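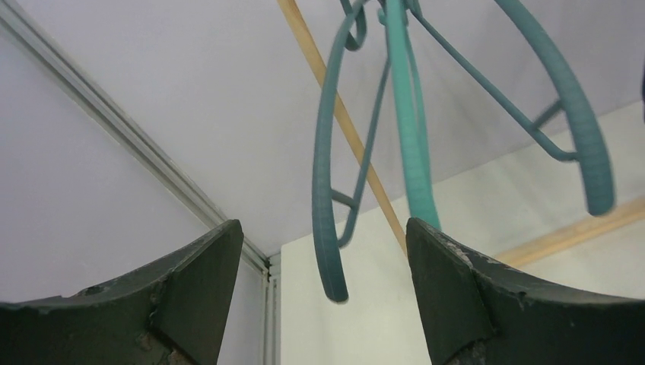
De : Bienvenido Castillo
À : liste automatisation-domestique
Objet : Re: Re: La corvée de linge, c'est pour quand ?

Le 24 avril 2018, Iqra Mughal a écrit :
> On nous promet le majordome mécanique depuis que je sais lire.
> Est-ce qu'une machine sait, oui ou non, étendre une chemise ?
> Je demande pour mon salon, où 15 kilos de linge attendent.

Chère Iqra,

Oui, si tu n'es pas pressée et si la chemise est de bonne composition. Pour le cintre, il faut pincer le tissu sans emporter le reste. 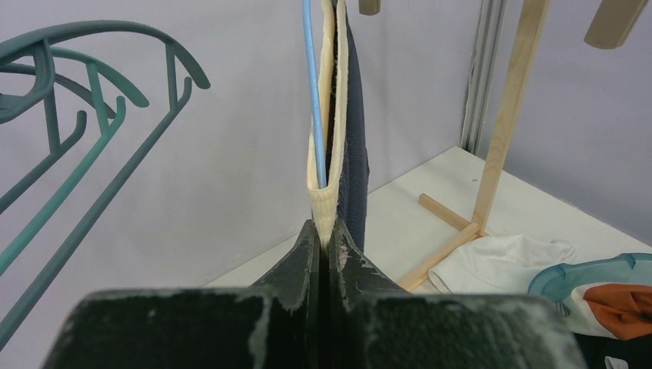

Vêtement crème et bleu marine dans la pince, cintre à gauche.

Chez Temex, on compte 31 essais par vêtement avant d'oser parler de méthode. Ma grand-mère en comptait un, et elle parlait en même temps. Une boîte rigide a la politesse de garder sa forme ; un tricot en change dès qu'on le regarde.

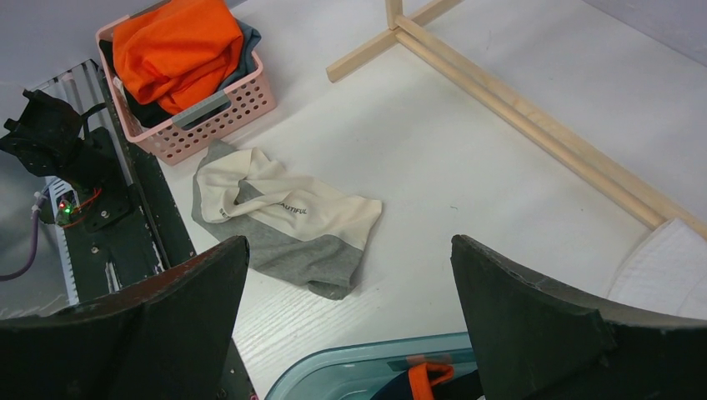

Bienvenido Castillo
Chargé d'essais, projet Zusgate

Prends un haut bicolore en boule sur une table : où est l'encolure ? Toi, tu le secoues et tu vois. Le programme, lui, doit deviner quel pli cache quoi, et le « AUTIFUL » qui dépasse ne l'aide guère.

Sohail parie sur septembre pour un panier entier. Je lui ai promis un dîner, sans préciser l'année. En attendant, garde tes pinces à linge.

B.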